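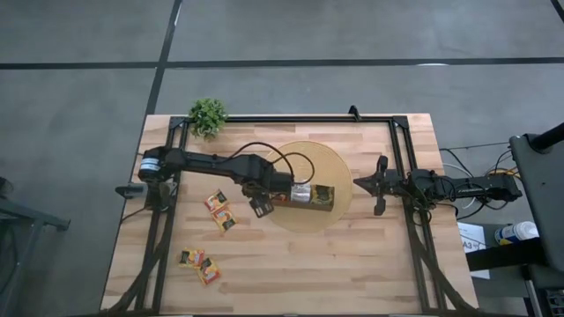

合同法专题 第三讲 讲义
违约金、定金、损失赔偿:一笔账怎么算
整理于 2022-04-03

先交代一下,这份讲义是我照着课堂录音和自己的备课笔记拼出来的,口水话没删干净,大家凑合看。上一讲讲完了解除,下课时好几位同学围过来,问的都是同一件事:合同黄了,到底能要回多少钱?所以这一讲我们就干这个,算账!手边请放一本民法典,翻到合同编通则的违约责任那一章,第五百七十七条往后,今天基本就在这十几条里转。

一、案例

Wumport是卖方,Sulmont是买方,双方签了一份设备买卖合同,总价63万元。签约当天Sulmont付了定金12万元,余款货到再付。合同里另有一条:任何一方根本违约的,应向对方支付总价百分之二十的违约金。交货期定在1月底。

到了交货前3天,Wumport来函,说这批货已经卖给出价更高的Dunne了,交不出来,定金可以原数退回,请多包涵。Sulmont当然不肯包涵,发函解除了合同,转头向Pritovar买了同型号的设备,价格75万元。另外,Sulmont为了接这批货提前租了一处临时仓位,白白付了租金3,888元,退不掉。

事实就这么多。我故意没写产品型号,也没写双方住所地,考虑管辖的同学可以先歇一歇,那是程序法老师的地盘。

二、先分清几个长得像的词

每年都有人在这里丢分,所以我宁可啰嗦。

“定金”和“订金”,一字之差,后果差得远。定金是担保,第五百八十六条说得很清楚,定金合同自实际交付定金时成立。注意“实际交付”四个字,光在合同里写一句“乙方应付定金若干”,钱没到账,定金合同就没成立。实际交付的数额比约定的多或者少,视为变更约定的定金数额。

“订金”“押金”“诚意金”“预付款”这一类,名字花样很多,如果没有约定定金性质,一般就不能主张双倍返还。读合同时不要只看标题,要把条款读完。有的合同写的是“订金”,后面却老老实实写着“收款方违约的双倍返还”,这时候就有得争了,我个人倾向于看当事人约定的内容,把它当定金处理。

再就是上限。定金不得超过主合同标的额的百分之二十,超过部分不产生定金的效力。我们这个案子,63万元的百分之二十是12.6万元,Sulmont付了12万元,没超,全部有效。假如当初付了20万元呢?那就有7.4万元不产生定金效力,卖方违约时这部分照样要还,但只还一遍,不翻倍。这个变形我很喜欢出,请大家自己在草稿纸上算一次。

三、第一条路:走定金

第五百八十七条。给付定金的一方不履行债务或者履行不符合约定,致使不能实现合同目的的,无权请求返还;收受定金的一方这样做的,应当双倍返还。

Wumport收了定金又不交货,合同目的显然落空了,双倍返还,就是24万元。初学的同学看到24这个数字会很兴奋,先别急,里面有12万元本来就是Sulmont自己的钱。真正“多出来”的只有12万元。我建议大家在草稿纸上永远画两栏,一栏写“拿回自己的”,一栏写“对方掏的”,后面比较几条路的时候才不会乱。

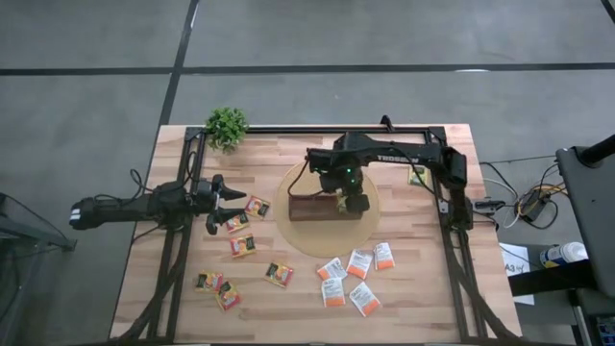
四、第二条路:走违约金

约定的违约金是总价的百分之二十,也就是12.6万元。走这条路的话,Sulmont除了拿到12.6万元,原来付的12万元定金也应当退还,加在一起是24.6万元。

有同学会说,那我两个都要行不行?第五百八十八条第一款:当事人既约定违约金,又约定定金的,一方违约时,对方可以选择适用违约金或者定金条款。“选择”,二选一。起诉状上两项都写满的,我在模拟法庭里见过不止一次,法官一般会释明,让你自己挑。挑之前先算清楚,别凭感觉。

五、实际损失是多少

无论走哪条路,都绕不开损失。对方会拿损失来说你的违约金太高,你也可能拿损失来说定金不够用。

第五百八十四条:损失赔偿额应当相当于因违约所造成的损失,包括合同履行后可以获得的利益,但是不得超过违约一方订立合同时预见到或者应当预见到的损失。

差价部分,75万元减63万元,12万元。卖方不交货,买方去别处买,价格可能更高,这件事任何一个做买卖的人都想得到,可预见性问题不大。倒是合理性要多看一眼:Sulmont买的是同型号,如果它趁机升级成了高配,多花的部分就不该算到Wumport头上。还有时间,市场价一直在涨,你拖上好几个月才去买,差价越滚越大,对方就会搬出第五百九十一条的减损义务来。本案解除后马上就买了,这一点站得住。

仓位租金3,888元,数目很小,但我喜欢拿它来讲课。它属于为准备受领货物而花出去的费用,现在落空了。课上有人提了一个很好的疑问:合同要是正常履行,这笔租金Sulmont本来也要花呀,凭什么让对方赔?这个疑问是有学理基础的。如果主张的是履行利益,再加上履行合同所必需的成本,就有重复计算的嫌疑。我的看法是要看后面那笔交易:Pritovar的货送来时能不能继续用那处仓位。能用,租金就没有白花,不该再主张;不能用,又另外付了一次仓储费,那先前这一笔才算得上额外损失。案例里写明是“白白付了”,我们就按后一种情形处理,但答题时请把这层意思写出来,写出来就有分。

这样算下来,损失是123,888元。

六、两条路摆在一起比

走定金:对方掏12万元。第五百八十八条第二款说,定金不足以弥补一方违约造成的损失的,对方可以请求赔偿超过定金数额的损失。所以还能再要3,888元,对方一共掏123,888元,加上拿回自己的12万元,总数243,888元。

走违约金:对方掏126,000元,加上拿回自己的12万元,总数246,000元。

违约金这条路多出2,112元。钱不多,可是举证的负担差得多。走违约金,Sulmont先把合同条款和违约事实摆出来就行;走定金再加补差,那3,888元的损失得自己一笔一笔证明,租赁合同、付款凭证、为什么没法转租,样样都要。我自己办案子的话会选违约金。

七、对方会不会请求调减

会的,几乎一定会。第五百八十五条第二款,约定的违约金低于造成的损失的,可以根据当事人的请求增加;过分高于造成的损失的,可以根据当事人的请求适当减少。

请在“过分”两个字下面画线。126,000元对123,888元,确实高一点,但离“过分”还远着呢。实务里常听到“超过损失百分之三十”这个说法,它是认定过分高于损失的一个参考,法官还要看合同履行情况、当事人过错程度、公平和诚信这些因素,不要拿它当计算器用。本案里Wumport是为了多赚钱把货转卖给Dunne的,属于故意违约,这对它请求调减很不利。

顺便说一句,低于损失时是“增加”,高于损失时要“过分”才减,两边的措辞不对称,法条原文就是这样写的,背的时候别自己给它补齐。

还有同学问,能不能告Dunne,让它把货吐出来?一般不能。Dunne和Sulmont之间没有合同,案情里也看不出恶意串通。单纯出价更高,不足以让它承担责任。

八、作业和下一讲

把案情改两处再算一遍:第一,Sulmont付的定金改成20万元;第二,Pritovar的价格改成90万元。两处同时改。要求写出两条路各自的总数,写清楚引用的条文,并说明你会建议客户选哪条。第二种改法里损失明显高过违约金,记得考虑请求增加。

篇幅一页纸以内,手写或者打印都可以,下次上课前交到讲台上。迟交的我也收,但批改会排在后面。

下一讲讲不可抗力和情势变更,请提前读第一百八十条、第五百三十三条和第五百九十条。第五百三十三条要读慢一点,尤其是“不属于商业风险”那半句,上课第一件事就是讨论它。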